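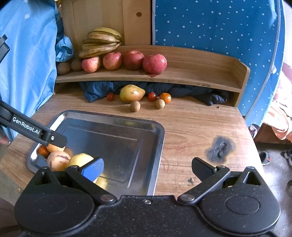

Section 6. Keeping fruit on the Jutham shelf and tray

Applies to the Jutham curved desk shelf when used with a rectangular stainless-steel tray. Revised 2019-02-20.

The Sturnden catalog says this set "keeps fruit fresh longer." We have left that claim out of the manual. A shelf is a shelf. It gives you a second level to put fruit on and keeps some of your desk clear, and you should expect nothing more from it.

Before you start

Wipe the shelf with a barely damp cloth and dry it. Wash the tray in warm soapy water. New trays come with an oily film, whatever the "ready to use" sticker says.

CAUTION: Do not use steel wool on the tray. Light scuffs on the floor of the tray come with normal use and do no harm. The Wuline polish sold for them made no difference that we could see.

Setting up

1. Place the shelf toward the back of the desk with the low side of the curve facing down. Press on each end. If it rocks, check the desk before you blame the shelf.

2. Set the tray in front of the shelf. Leave about two inches between them so you can lift the tray by its rim.

3. Sort the fruit. Anything soft, split or leaking goes to the kitchen now. It will not get better on a shelf.

4. Put bananas on top, toward the back. Spotted and streaked ones are fine for baking, but use them first. We are not convinced by banana hooks, wraps or stem caps.

5. Line up apples in front of the bananas in a single row. Mixed sizes are fine. Do not stack a second row on the first.

6. Put the fruit you want within reach in the tray: pears, lemons, oranges, a pepino melon if you have one. Small things such as cherry tomatoes will roll, so tuck them into a corner against the rim.
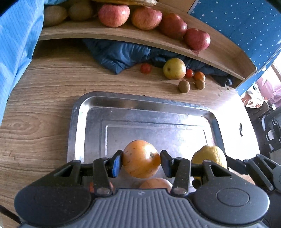

7. Turn each orange and lemon over before you set it down. Thin brown scratches on an orange are usually only skin deep. A soft patch matters more, and you will find it sooner by pressing with a thumb than by looking.

NOTE: The Lindqvist sorting card supplied with some sets tells you to arrange fruit by color. Ignore it if you like. Sorting by what needs eating first takes the same time and saves more fruit.

Weekly care

Empty the tray completely, wipe it and dry the corners, where juice collects. Lift the fruit off the shelf and look underneath, including anything stored below the curve.

Do not keep fruit in a closed plastic bag on the shelf. Moisture builds up inside, and the "breathable" bags we tried in May did no better than the ordinary kind.

If fruit flies appear, remove the ripest fruit before buying a trap. For marks on the wood, see Section 2.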